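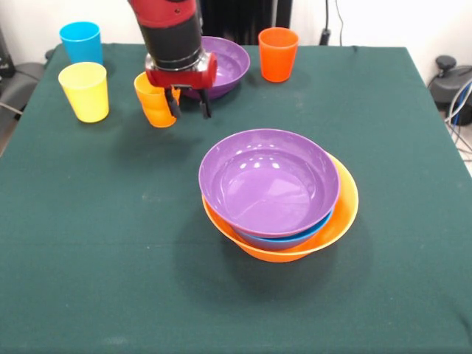
How to Watch a Robot Arm Demo Without Getting Sold

Posted October 4, 2023

I have been to enough lab open days to know how they go. You stand behind a strip of tape, an arm on a table picks up a cup, people clap, and on the drive home you realize you learned nothing you could repeat to your boss. The one at Orwood last week was better than most, and I still had to work to get anything out of it. What follows is how I go about it now. It's written for people who might end up buying one of these things, or working next to one, and who don't have a robotics degree. I don't have one either.

Step 1. Decide what you want to know before you go

Write down two or three questions about your own job, with your own parts in them. Mine came from the packing room at Stusdale, where we handle light plastic tubs that nest inside one another and stick. So I wanted to see what an arm does with thin plastic rims, and what happens when two pieces come up together.

If you walk in with "I want to see what robots can do," they will show you what robots can do, and it will be the same thing they showed the group before you.

Step 2. Get there early and look at the table

The setup tells you a lot before anything moves. Cups and bowls on a cloth look like a kitchen, and your brain fills in the rest of the kitchen. Try to stop it doing that. Look at what has been left out. A plain green cloth under bright solid-colored dishes is about as easy as seeing gets. Every object stands out from the background and from its neighbors. Ask whether they have tried it with white cups on a white table, or clear ones. At Orwood the answer was "some," and I wrote down "some."

Check these too:

Are the cups upright? An upright cup with its open end on top is the friendly version. Ask about one lying on its side.

How much space is there around each object? Two fingers need somewhere to go.

Do the dishes hold anything? An empty cup can be grabbed badly and nothing spills.

Step 3. Find out who is driving

Of all the steps, I'd keep this one if I had to drop the others. An arm can be running a fixed routine, it can be working from its own cameras, or a person can be steering it from somewhere you aren't looking. All three can look identical for 20 seconds.

Ask it flatly: "Is anyone controlling this right now?" Then ask the follow-up, which is "Was anyone controlling it when you recorded the video on your website?" I got a clear answer to the first and a long answer to the second.

There is nothing wrong with a person driving. It's a normal way to collect practice runs for the software to learn from. But what you are seeing then is the skill of the driver, and you can't buy the driver.

Step 4. Ask to move one thing

Wait for a pause and ask the staff if a cup can be shifted a hand's width, or turned, or swapped with the one beside it. Don't reach in yourself. The arm may look parked and not be, and you'll be walked out, quite rightly.

What you want to see is whether the next attempt changes. If the fingers go to where the cup used to be, you have watched a recording with motors in it. If the arm hesitates and then goes to the new spot, good, that's something. If somebody has to type for a while first, ask what they typed.

Not every host will say yes. I put a refusal down in my notes as a refusal and don't guess at the reason.

Step 5. Change where you stand
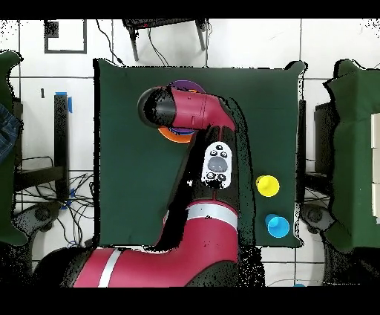
Most visitors pick a spot and keep it. I try to get two views of the same job, one low and close to the table and one from behind or above, if they let you around that far. From the front you watch the fingers, because that's where the action is. From the other side you notice how much of the arm there is. It hangs over its own work and hides it. Ask what the cameras can see at that moment, and how many there are. An arm blocking its own view is a real problem in a packing room, and I have yet to see it mentioned in a brochure.

Look down as well. Cables, stands, tape, chairs. In a lab all of that is fine. On our floor at Stusdale every one of those cables would have to be routed and covered, and the space would have to be fenced or otherwise made safe. Get the size of the whole setup, and don't accept the size of the table as an answer.

Step 6. Keep your own tally

Hosts give success rates. The handout at Orwood, for a project they call Carrier, said 483 successful picks. It did not say out of how many. I asked, and was told it would be sent on.

So I kept my own sheet: one line per attempt, with a mark for clean, a mark for clumsy but done, a mark for failed, and a mark for "human touched something." That last column is the useful one. People nudge a bowl back into place without thinking of it as helping. I logged 47 attempts before my feet gave out, and I'd trust those over the handout -- though it was one arm on one day.

Also time the gaps. The motion itself can look quick while the reset between tries takes longer than the job.

Step 7. Ask about the boring failures

Dropping a cup is the exciting failure and they all have a funny story about it. Ask for the dull ones. For nested bowls, mine were:

Can it lift only the top one?

If two come up stuck together, does it know?

What does it do next -- stop, shake, carry on as if all is well?

"Carry on" was the answer I got to the last one. I appreciated hearing it said out loud. Vernau, whose open day I went to the year before, told me stuck parts "don't come up," and I have met plastic tubs, so we did not talk much longer.

Step 8. Write it up the same day

Give yourself 15 minutes in the parking lot. Put what you saw in one column and what you were told in another. My second column is always longer. Then go back to the questions from Step 1 and mark each one answered or not answered. For Orwood I had one answered, one half answered, and one waiting on an email.

I'll add the number here if the email comes.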